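Xinyi's Book Pages
Gallery: the mending table and other odds and ends

Welcome back! This gallery got a bit out of hand (it always does), but I've wanted a page for the old and battered books for ages, and the new year's tidying finally pushed me into it. Most of them came out of the 28 boxes my aunt left in the house in Sorgate, and I'm still only partway through. If you spot a title you know, please write to me — I love getting letters about these.

The gray one

I have a real soft spot for plain books. No jacket, no title on the front, nothing to tell you if you're getting sermons or sea stories until you open it up.
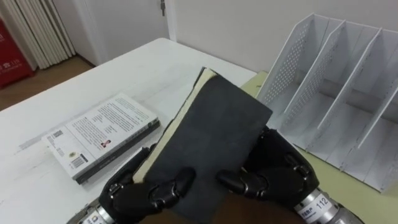
The one with the dark gray cover and the paperback on the white table

Cream page edges are showing along the upper left of the gray hardcover, where the cover sits a little apart from the pages. I do like that slightly textured kind of cover, so much nicer to look at than shiny board! The paperback lying flat is mostly white, and it's back cover up, so you get the small print and the little portrait photo and have to do without the title.

A few notes on loose covers

People keep asking me what to do with them, so: keep the book flat, keep it out of the sun, and please, please don't reach for the sticky tape. I did that to a Plollitz atlas when I was 6 and my mother still brings it up. A strip of soft cotton tape tied around the whole thing will hold it together for years. If it's a book you really want to read (and why wouldn't you?), a binder can set the cover back on. I've used Kurach for three of mine and was happy with every one, although the last took until November.

Coming next

The Yin cookbooks, stains and all, plus a songbook of 128 pages with somebody's pencil notes on almost every one. I can't make out half the handwriting, so get your reading glasses ready.

Page last updated Wednesday, March 8, 2023
Xinyi Hou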